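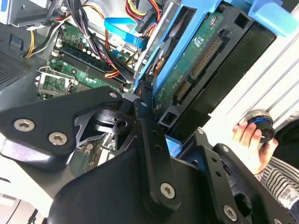 Week 7, depreciation. Carry on from where we stopped, straight line first and reducing balance after the break. Depreciation spreads the cost of an asset over the years the business uses it. It isn't cash going out, the cash went when you bought the thing. Most of you got this wrong on the worksheet. Take a desktop computer, the sort with the case open at the top of these notes: bought once, used for years, worth less each year. That makes it a non-current asset and it goes on the balance sheet, not straight to expenses.

Home Modules Handouts Worksheets Contact

Straight line
(cost - residual value) / useful life
Bunell Ltd buys office computers for £2000. Residual value £60. Useful life 2 years.
2000 - 60 = 1940, divided by 2 = £970 a year.
Same charge both years. Book value at end of year one £1030, end of year two £60. Check it lands on the residual, if it dosen't go back and look.

Repairs or improvement?
Always comes up. Putting something back to how it worked before = repair, goes to expenses this year. Making it better than it was, or last longer = capital, add to the cost of the asset. Swapping a dead part like for like is a repair. Fitting more memory so it can run new software, probably capital, but see materiality below.

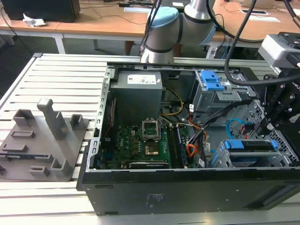
Desktop tower, side panel off. Power supply upper left, motherboard below it.

Materiality
Small items can be expensed even if they last for years. Firm sets its own limit and sticks to it. Orko case (reader, ch. 7) has a limit of £60, so a £45 keyboard is an expense. Don't argue with the limit in the exam, just apply it.

Reducing balance
Percentage of the BOOK value, not of cost. Charge gets smaller every year. Formula sheet going round. Horacio Echeverría's worked answers are in the folder, question 2 has a slip in the last line, ignore it.

For next time: read the Pleketti accounts, note 7 only. Bring a calculater.

Questions to Gisela Orellana, module office. © Espinoza College. Back to top

Related handouts
Accruals and prepayments
Disposal of assets
Bad debts
Reading a balance sheet
August resit pack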